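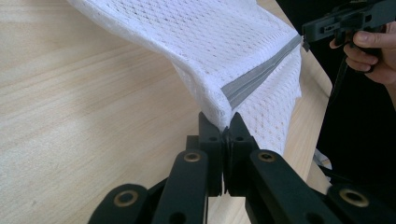
How often should you clean the filter on a portable air conditioner? Every two weeks while you're running it daily, and once more before it goes into the closet for the winter.

I start with that one as it's the question I get most, usually at the coffee table afterward, so I thought I'd save you all the line this time.

Slide 2. The Kernham and the Erwood, side by side. I ran both in the same upstairs bedroom last July, 136 square feet, one window, afternoon sun, and a dog who wouldn't leave. Mention the dog, people like the dog.

The Erwood cooled the room faster – I'll give it that – but it has one hose, so it pulls warm air in from the hallway the whole time it's working. The Kernham has two, and the room stayed comfortable long after supper. Pause here. Someone will ask about noise. The Kernham hums, the Erwood rattles, and I slept fine next to either one with the door shut.

Slide 3. Hoses. Please keep them short and straight! I spent most of a summer with mine looped behind a dresser, wondering why the wall was so warm.

Slide 4. The Garrido app. Skip if we're running late. The timer is lovely, the rest of it I could live without, and it forgot my Wi-Fi password after the update.

Slide 5. Draining. Show the plug at the back, then the shallow pan. Remind them to turn the unit off first and give it a few minutes.

Then questions, and the Zondum handout is by the door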